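2008-01-22

Back at the Mendusmont strip since early morning, and I want to get this down while the numbers are still fresh and my handwriting is still legible. Fog again, thick as soup until well after breakfast, and the old visibility sensor once more reported a better picture than any of us had out the window.
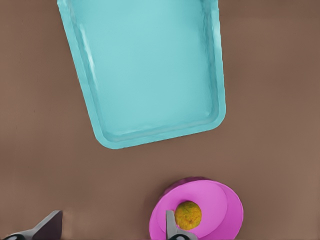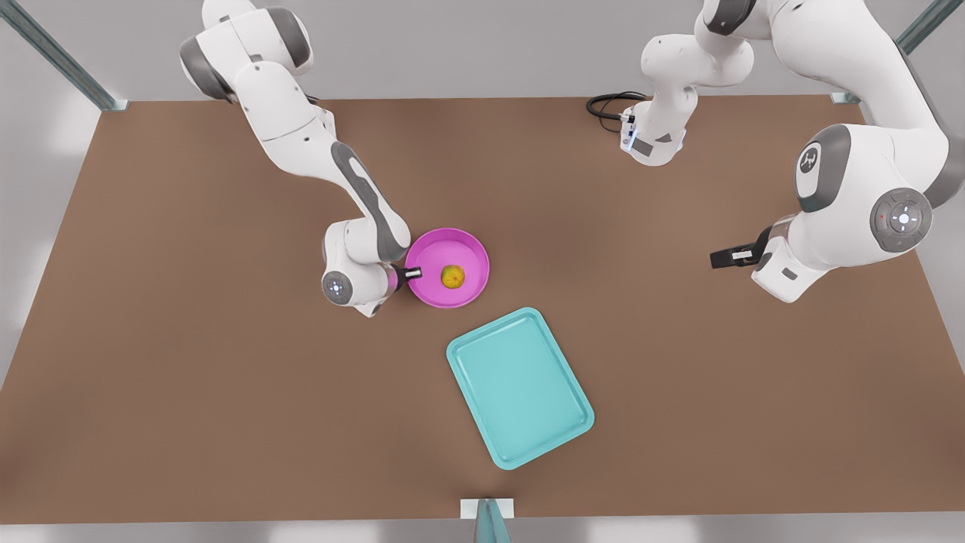
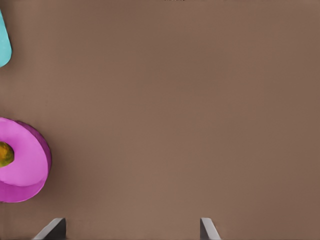
So, the comparison. Na-rae had the Flevus unit running beside the old one all night on the same mast, with the clocks set together before she went home (thank you, Na-rae, I know it was freezing up there). At the first useful reading the Flevus gave 121 meters and the old sensor gave 150. By eye, from the marker posts, I would have sided with the Flevus, though my eyes before coffee are no instrument.

The gap stayed with us for 19 minutes and then closed up as the fog started to lift. My first thought was a dirty lens on the old unit, so I went up and cleaned it, and of course by then it was too clear to learn anything! Should have done it sooner. Next fog, clean first, then log.

I also spoke with Rahimi on the phone about the heater. They think the hood heater may be cycling too often and drying out the air right in front of the receiver, and they suggest running it for two nights on the low setting. I'm happy to try it - it costs us nothing but a trip up the ladder.

Cidville wants our summary before the airfield reopens to evening traffic in April. Plenty of time, I keep telling myself, but we said that last winter too.

Still to do: new desiccant for the Flevus housing, repaint the far marker post, and ask Na-rae where she put the long cable.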